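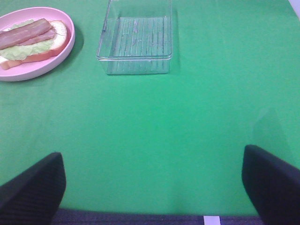 Figure 1. Wrist camera view of the work surface, gripper open, with the plated sandwich and the clear container.

Unintended Gripper Closure during a Tabletop Transfer Task: Fault Report and Corrective Work

Author: Othmane Tazi
Project: Traltuma, Robotics and Automation, Domstead
Submitted: Dec 12, 2021

Summary

This report concerns a fault observed in the Traltuma tabletop cell, in which the two-finger gripper closed without a valid command while the arm was being held at its waiting position. On the second occasion a member of the project group had a hand between the fingers. No injury resulted, but the event was recorded as a safety incident and the cell was withdrawn from use until the cause had been found. The fault was traced to the way in which the gripper controller handled an interruption in communication. The report sets out the task, the sequence of events, the investigation, the changes made and the matters which remain open.

1. The task

The Traltuma project studies the transfer of light food-like items between a plate and a container. The items are toy pieces and the surface is a green tabletop. In the arrangement shown in Figure 1, a sandwich with two strips of bacon over lettuce lies on a pink plate, and an empty container without a lid stands beside it. The arm is required to approach the plate, grasp the bread together with its filling, lift it, and release it inside the container.

The task was selected on account of the clear container. Its walls and ribbed base take on the colour of the table, and the vision software had difficulty in finding its rim. Most of the effort in the first half of the project was spent on that problem, and comparatively little attention was given to the gripper, which had been treated as a finished part. In the author's view this was an error of planning.

The gripper is driven by a Drandik controller mounted behind the arm. It receives a position command and a force limit over a serial link from the cell computer. The waiting position is a point above the table at which the fingers are held wide apart while the software locates the plate and the container. It is also the position in which items are rearranged by hand between runs.

2. Sequence of events

The first unintended closure took place during an unattended part of a long test. The run log showed the fingers moving from fully open to fully closed while the arm was stationary. It was assumed at the time that a grasp command had been sent too early, and the run was discarded. No entry was made in the fault book. The omission is regretted.

The second closure took place while the sandwich was being straightened on the plate. The arm had been paused from the operator's screen, and the student concerned had reached in from the side. The fingers closed on the back of the hand at the low force limit then in use. The emergency stop was pressed by a second student and the hand was withdrawn without difficulty once the air had been released by the manual valve. The skin was not broken. The supervisor, Dr Cherkaoui, was informed at once and the cell was locked off.

Two failings are distinguished in what follows. The gripper should not have closed, and the student should not have been able to regard a screen pause as a safe state. The pause stopped the arm only. It had no effect whatever on the gripper, and this was not stated in the operating sheet.

3. Investigation

The log was searched for any command which could account for the movement. None was found. The last instruction sent before each closure was to hold the fingers open. Attention was therefore moved to the link itself.

A recorder was placed on the serial line and the arm was driven repeatedly between the waiting position and the plate with the table clear of people. Over 572 cycles the closure was reproduced 58 times. In every case it followed a gap in communication longer than 500 milliseconds. The gaps occurred when the wrist was turned towards the plate side of the table, and were found to come from a damaged conductor in the cable where it passed through the wrist clamp. The clamp had been overtightened when the camera was fitted in April.

The damaged cable explained the loss of communication but not the closure. The controller settings were then examined. On loss of its link the controller was set to return to a default position, and the default had been left at fully closed. This setting is sensible where an item must not be dropped if the link fails. It is unsuitable for a cell in which hands are placed near open fingers.

4. Corrective work

The cable was replaced and rerouted outside the clamp, with a loop of slack at the wrist. The controller was reset so that on loss of communication the fingers remain where they are — neither opening nor closing — and an alarm is shown on the operator's screen. The gripper air supply was connected to the same safety circuit as the arm, so that the emergency stop now acts on both.

The pause button on the screen has been renamed "Pause arm motion". The operating sheet now requires the air to be isolated and the pressure gauge read before anyone reaches over the table. Items are to be rearranged only with the arm at its parked position, well back from the plate.

The cycle test was repeated with the new cable, and then again with the link disconnected deliberately. No closure was recorded in either test. The vision software was left unchanged throughout.

5. Matters outstanding

The holding behaviour has not been tested during a lift. If the link is lost while the bread is held, the fingers should keep their grip, but the effect on the force limit is not known. The filling is also liable to slide when the arm stops suddenly, and a strip of bacon has been dropped on the rim of the container in this way.

The fault book has been moved to the operator's desk. Discarded runs must now be entered in it with a reason, including those believed to be the result of operator error. Dr Cherkaoui has asked that the controller settings of the second cell be checked before it is next switched on, and that check had not been completed when this report was submitted.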